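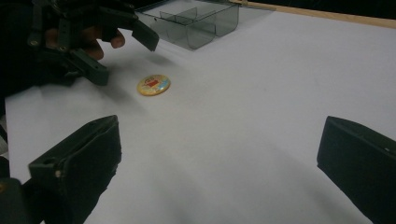 Pin collectors, clear your calendars! The Flondora Badge Swap is back in February, and it's moving into the old Dalex building on the river, a gorgeous brick hall from 1885 with plenty of space for trading tables. Last year's swap drew 339 people, and the line was out the door by 10 a.m.

Suqin Mao, who started the swap with her neighbor Boyang Shen, is bringing her full set of ferry badges (the early enamel ones too!). Tables are $20 and going fast, entry is $2, and kids get in free. Bring your doubles, and bring small bills, as the front desk can't take cards.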